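I'd been meaning to get to the Sodlow pottery open day for years, and this time I finally booked the train before I could talk myself out of it. It's a lovely ride once you're past the retail parks, and the walk from the station is only long if you miss the footpath behind the church (I missed the footpath behind the church).

The works is an old brick place with a yard full of broken saucers, all swept into a heap taller than me. We were given a sticker each and sent round in groups of 11. Ours had a very keen lad of maybe nine who knew more about slip than the rest of us put together.

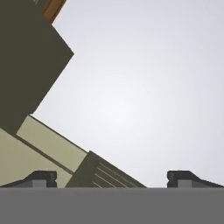 First stop was the mould store, which I could have stayed in all day. There are 3,414 moulds on the shelves, going back to the founder's teapots, and each one has its number pencilled on in the same sort of loopy handwriting. The guide let us hold a gravy boat mould and it weighed a ton! Then came casting, where they pour the slip in, wait, and tip most of it out again. I'd always assumed a jug was somehow pressed into shape, so that was me told.

The decorating room was quieter. A woman called Bridie was putting a blue line round the rim of a bowl, one hand on the wheel and the brush held dead still, and she chatted to us the whole way round without a wobble. She'd been at it for 16 years. The line she does is for the Felleo range, the one with the little leaves, and I've got two of the side plates at home so I was a bit starstruck.

We weren't allowed right up to the big kiln, but you could feel it from the doorway. After that it was the have-a-go table, where I made a pinch pot that leaned badly and then leaned some more. They fire them and post them on for a small charge. I paid it, heaven knows why.

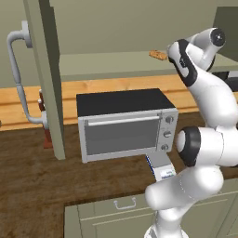 Words and pictures: Kevser Kozan
Posted Thursday, May 7, 2026 in Days Out

Lunch was in the canteen, cheese pie and beans on the factory's own plates, and very good it was too. The seconds shop opens at one and there was already a queue down the stairs, so eat early if you've got your eye on anything big. I came away with a butter dish, four egg cups and a milk jug with a speck in the glaze. The mugs had gone by the time I reached them.

Parking is in the field next door and it was muddy. The next open day hasn't been announced yet, but they'll put your name on a list at the desk.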